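Notebook, bench 2, December 2025

Picking up from where Karlijn left her pages, and writing this out longhand while it's still fresh, so apologies to whoever has to read my rambling on Monday. The kettle is on, the building is lovely and quiet, and I've finally had a proper run at the question we've been going around in circles on since the Mansilla visit: does it help the policy to see demonstrations that go wrong and get put right, or are we only teaching it to be clumsy?

To recap for Stijn, who missed the last meeting. The old training set (I've been calling it "clean") was all tidy demonstrations. If the operator fumbled a block, we threw the whole episode out. The new one ("mixed") keeps the fumbles, provided the operator recovered inside the same episode without letting go of the controls. Toon was quite firm that we shouldn't keep anything where a hand came in to help, and I think he was right. Both sets were trimmed to the same total length so that neither gets an unfair share of practice. Same network, same training settings, same starting weights. I checked the config files against each other line by line, twice, after last time's embarrassment with the learning rate.

The task is the shape sorter again. Pick a block out of the open box, carry it to the sorter, turn it to match, drop it in. I do like this task. It looks like nothing at all, and then you watch the arm try to line up a quatrefoil with its hole and you realise how much your own fingers are doing on your behalf.

Plan for the session was 40 attempts, half with each policy, so 20 apiece. I swapped policies every 2 attempts instead of doing one whole lot and then the other. It's a nuisance to reload so often, but in the March runs we did everything in two long blocks and then found the light had changed on us partway through, and we never did sort out how much of the difference was the sun coming around. Karlijn wrote "NEVER AGAIN" across that page in green pen and I am trying to honour it.

Setup notes, for anyone repeating this. I let the open box sit at whatever angle it ended up at after I put it down, and didn't square it to the table. The clean demonstrations were nearly all recorded with the box straight, so this is a bit mean to both policies, but it's the kind of meanness we want. The table was left in its ordinary state too. Ineke's argument from the autumn was that if we tidy away everything except the blocks we'll end up with a robot that only works in a tidy room, and I've come around to her view completely.
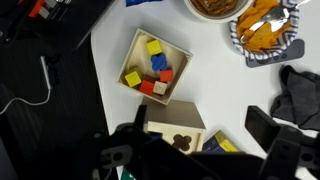 Wrist view. Open box at an angle with the blocks in it, sorter box nearer the gripper with the quatrefoil hole showing.

I went through the wrist views with my tea afterwards and there's one thing in this one I want to flag. The dark brown block is partly hidden between a yellow cube and a red one, and that kind of crowding is where I'd expect the two policies to part ways. The blue quatrefoil is just under the other yellow... no, let me be careful, it's just below the yellow cube near the upper wall, with a red cube to its right. So it has neighbours as well, and it's the fussier shape to grasp.

Now the results, such as they are. I haven't done the final scoring, because we agreed that two people should score the video separately and I was on my own, so I'm not going to put success figures down here and have them quoted back at me forever. Thijs has kindly said he'll do the second pass. What I can put down is my impression from sitting beside it the whole time, which should be treated as just that.

The clean policy is the prettier one to watch. It goes to a block smoothly, closes, lifts, and when the grasp is good the rest follows nicely. When the grasp is poor, though, it carries on as if it had the block. It'll travel over to the sorter with nothing between its fingers, do a very earnest little turn over the hole, open, and go back for the next one. I felt quite sorry for it. In terms of the training data it makes perfect sense: it has never seen an empty gripper at that point in the task, so it has no idea what to do except continue.

The mixed policy hesitates more. There's a small wobble above the box before it commits, and I'm fairly sure that comes from the operators, who slow down after they've just dropped something. But when it misses a grasp it very often goes back down and tries again, and that's the behaviour we were hoping for! The first time I saw it do that on a cube, I said "oh, good for you" out loud to an empty lab. At the sorter it's a more mixed story. If a block catches on the lip of a hole it will lift and re-approach, but it tends to come back at the same angle, so it catches again. I think we have plenty of recoveries in the data for missed grasps and very few for bad alignment. Worth going through the episodes and tagging which kind is which before we collect any more.

A few things that may muddy the water:

The mixed policy takes longer per attempt. We have a time limit, and I kept it the same for both. A fair number of its attempts ended on the clock while it was still trying. Do we count that as a failure? By the protocol, yes. I'd like us to record it as its own category as well, because running out of time while re-approaching is a very different thing from dropping a cube on the table and waving at the air.

The blocks aren't in identical positions for every attempt. I gave the box a shake between attempts and left it at that. With the paired order it should even out, but I'd feel better if we photographed the layout each time and matched it for the second policy. Toon suggested the overlay trick they used at Branberg, where you lay the saved picture over the live view at half strength and nudge things until they line up. It's slow, but we could do it for a smaller set.

I stopped once to let the wrist joint cool down and once more for a cable check. Both are marked in the log. Neither fell in the middle of an attempt.

The depth stream dropped out for a bit near the end. The policies don't use it, so the attempts stand, but whoever does the grasp analysis should know there's a gap.

There's also a question I keep chewing on and haven't got an answer for. Is it the recoveries themselves that help, or is it only that the mixed set visits more odd positions? If it's the second, we could get the same benefit by nudging the arm at random during clean demonstrations and letting the operator steer it back, and that would be far easier to collect than waiting for honest mistakes. Karlijn thinks they're the same thing. I don't, quite. After a real fumble the block has moved as well as the arm, and the gripper may be pushed up against a neighbour, and you don't get any of that from a nudge in free air. It would make a good third condition and I'd be glad to run it if we can get time on the arm after the Erkthorpe people are finished with it.

To do, in no strict order:

Send Thijs the video with the policy labels stripped out. Rename the files first, since the folder names give it away.

Tag the recoveries in the mixed set: missed grasp, dropped in transit, caught at the sorter, other.

Ask Ineke whether the Stivudura evaluation script can take a "timed out while trying" column or whether I need to write my own.

Compare wrist views at the moment of closing for the crowded blocks against the free ones. I have a hunch that the clean policy's empty-handed trips mostly start with a crowded block, but it's only a hunch and I was getting tired by then.

Stijn, if you're in before me, the checkpoints are in the usual place with the longer names, and the arm is parked and powered down. Please don't overwrite the second mixed checkpoint. I know it looks like a duplicate, but it's the one all of this was run on.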